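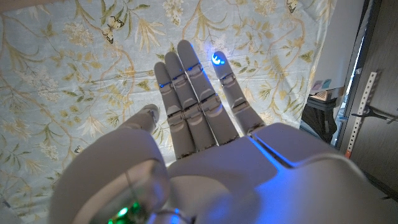 flelum_nuria
OK so the hand closes, opens and holds a pose now, but the little finger is slow to come back when I open it. Every time! The other three pop up together and that one lags. I swapped the tendon line on Monday and it got maybe a hair better. What would you check next?

dat_doan
Tension first. Mine did exactly that until I backed the line off a half turn – too tight is as bad as too loose.

Frauke R
Disagree with Dat. If a new line barely changed it, I'd look at the return spring. Swap it with the ring finger's and see if the problem moves.

dat_doan
That's an hour of work to rule out something a screwdriver fixes in a minute.

flelum_nuria
Tried the half turn, no change, sorry Dat. Also does anyone run the knuckle LEDs off the same supply as the servos? I do, and the blue one on the little fingertip is way brighter than the rest.

Sơn K
Different resistor, probably. I used 430 ohm on all of mine.

Frauke R
Spring, Nuria. Do the spring.

flelum_nuria
Fine, fine – tonight after dinner.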